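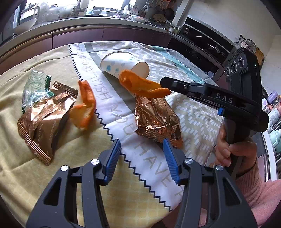
Orange peel left on the tablecloth, will it stain?

Asked by Lanying Dong

We've got a round table in the kitchen and I finally bought a cloth I like for it, pale yellow on one side and beige on the other with a white band across. Everyone has their snack there and then wanders off, so the peel and the sweet wrappers and the paper cups just sit there till I get to them. Last Saturday it was hours! I'm not sure if the cloth is wipeable or proper fabric, the label's long gone. Does the oil in the peel mark it? And can I put it in the machine at 40?

2 answers

Beril Değirmenci
Peel is worse than people think, it's the oil in the skin that does it. Lift the bits off, don't drag them, then dab with a drop of washing-up liquid in lukewarm water and blot. Try a corner underneath first. If a splash of water sits on top in beads it's a coated one and I'd keep it out of the machine altogether (mine cracked along the folds). If it soaks in, 40 should be fine but no tumble dryer. Check the cups for dregs before you pick them up, tea is far harder to shift than orange.

Hüsnü Bozkurt
just put a bowl in the middle for the rubbish, works in our house. mostly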